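About Us

Ralelberg helps small shops plan and budget for their first robot cell. Planning only. We don't sell arms, don't take a cut from anyone who does. You come to us before the purchase order, ideally well before.

Most of our bench work is hand tools. Sorting, picking, kitting. Small stuff that eats up hours.

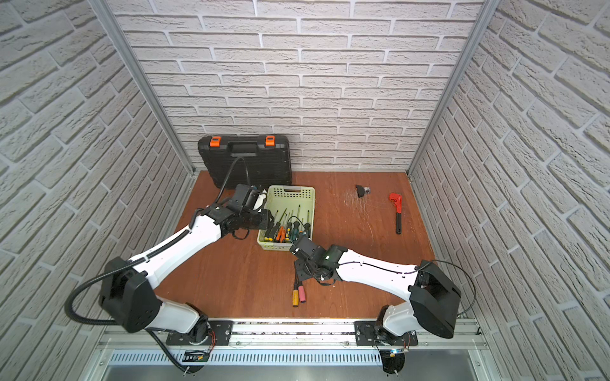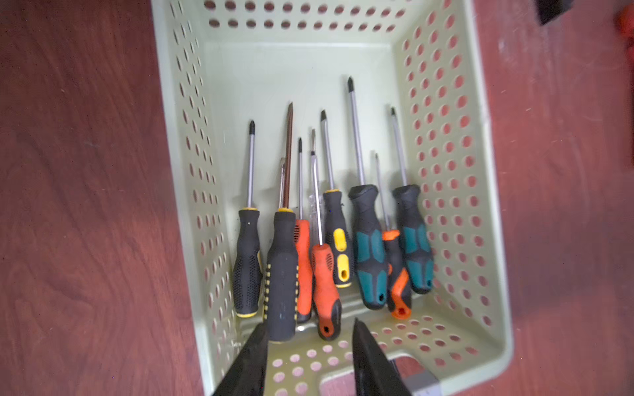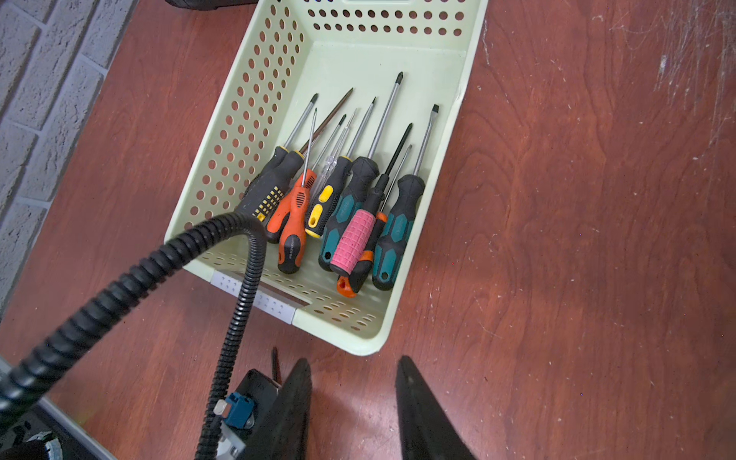
Screwdrivers in a green basket, two-arm bench.

What we do

Equipment plans for shops with 8 to 30 people on the floor. Machine repair, light assembly, rental counters, tool cribs. We visit, watch the job get done by hand, write down what the cell has to do and what it doesn't. Then a budget with every line in it. Arms are one line. People forget the rest – rail, plates, guarding, lighting, cable conduit, spare fingers, the bench itself, the electrician.

You get a plan you can hand to any supplier. Some clients take it and buy on their own. Fine with us.

How we got here

Started as the equipment desk at Lasitz, a parts and repair outfit. Bought our first cell there and got the budget badly wrong. Wrong height bench, no money left for grippers, no training hours at all. Sat for most of a winter. The second one went in on budget and we wrote down why. Other shops asked for the write-up, then asked for help, and eventually it was a seperate business. Lasitz is still a client.

Since then, 33 plans finished. A few of those ended with "don't buy yet," and we charge the same for that answer.

Why we test on messy things

Supplier demos use clean blocks, all the same size, all facing the same way. Your drawer doesn't look like that. Handles in different thicknesses and colors, long shafts next to short ones, tools leaning on each other. So we price against the messy version. It changes which gripper you need and how many cameras, sometimes whether you need a second arm. Better to find out on paper.

Bring us your own parts if you can. A bin of whatever is on your bench right now is perfect, dont clean it up first.

What a plan costs

The basic plan is $2,187. Covers one site visit, one job, one budget and a call with your bookkeeper or whoever signs. Extra jobs at the same site are quoted after the visit. Travel is extra past two hours drive.

What's in the budget sheet:
Arms and mounting
Grippers, fingers, spares
Bench, frame, walls or guarding
Cameras and lighting
Power and wiring
Setup and programming hours
Training for your own people
Downtime in the first month – always more than you think
Upkeep, years one to three

We also do a lease versus buy page. One sheet, plain numbers, no charts.

Who we work with

El Fassi handles electrical and panel work on most of our jobs, and they'll quote yours directly. Garkar builds benches and frames to our drawings. You don't have to use either one. Got a local welder you like, send them the drawing.

When to call

Budget season fills up fast. If you want numbers for next year's plan, get on the list by October. Visits are on weekdays, or Sunday if your floor can't stop during the week. Tell us the job, how many people do it now, and the size of the space you have. Rough numbers are OK. A phone picture of the bench helps alot.

We write back within two working days, usually sooner.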